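Harkora fabric shaver, three months in

I bought the Harkora in June after my old shaver (a Bakley, may it rest in the junk drawer) started chewing more than it shaved. It cost me $49, and yes, I know you can get one for a quarter of that at the drugstore. I went back and forth for a week before my friend Lerato Pillay told me to just order the thing and stop texting her links.

What I use it on

Mostly sweaters, plus one gray couch that pills if you look at it funny. The couch was the big test. I did all three seat cushions in one evening with the TV on, and they came out so much better than I expected! The head is wide, so you cover a lot of ground, and the blades didn't snag once on the flat parts. Piping is trickier - go slow or skip it.

On sweaters it depends on the knit. My thick Serrano cardigan looks close to new. A thin merino one got a tiny hole near the cuff, but I had it on the highest of the 3 speeds, so that one's on me. Start on low.

Battery and noise

The box says 60 minutes per charge and I get a little less than that, which is fine. Charging takes forever though. It's also loud, like an electric toothbrush with a grudge, and my dog leaves the room.

The lint cup is the weak spot. It's small, it fills up fast, and the lid pops off if you bump it with your thumb. I've had fuzz all over my lap more than once.

Stuff I'd keep it away from

Anything that's supposed to be fuzzy. Fleece, plush, mohair, chenille, all of that. The shaver can't tell a pill from the pile, and once you've buzzed a bald patch you're stuck with it. A soft brush and some patience work better.
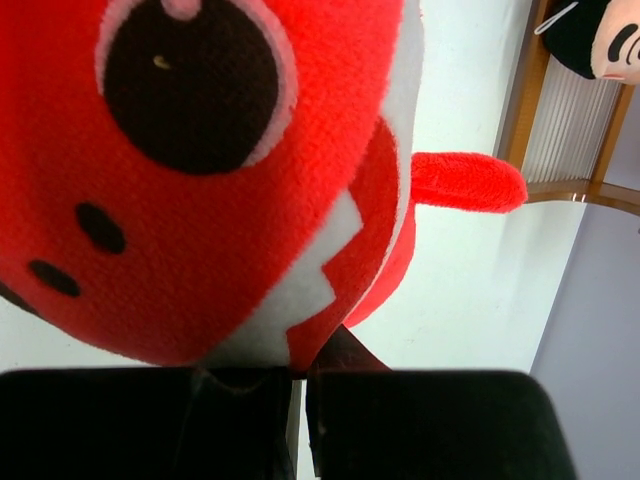

Would I buy it again?

Yep, but I'd wait for a sale. Bheki Radebe at work swears by his Sulska, and I tried it on a scarf - nicer lint cup, weaker motor. I'm sticking with mine. 7 out of 10.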